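**Mondville hiking weekends – quick answers**

Updated May 2024, more to come when I get a minute

**How long is it?**
3 nights, Friday to Monday. Next one's in October.

**How far do we walk?**
Two routes. Short one is easy, mostly old mule track. Long one climbs 630 m up to Kokkinos and back down the other side. Pick on the morning, no need to tell us before.

**Is lunch included?**
Saturday and Sunday yes. Monday no – bakery opens early, get something there.

**Do I need poles?**
Up to you. We have 2 spare pairs, ask Dionysis Politis at breakfast.

**Single rooms?**
A few at the Zilleo guesthouse, 133 euros extra for the whole stay. They go first so write early.

**Can I bring my dog?**
Sorry, no. Goats on the upper path and teh guesthouse won't have them.

**What if it rains?**
We walk. If theres thunder we do the coast path instead.

**Airport pickup?**
Friday only, one van, late afternoon. Any other time its the bus, then a taxi from the square.
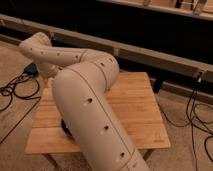
Cream robot arm over a light-wood tabletop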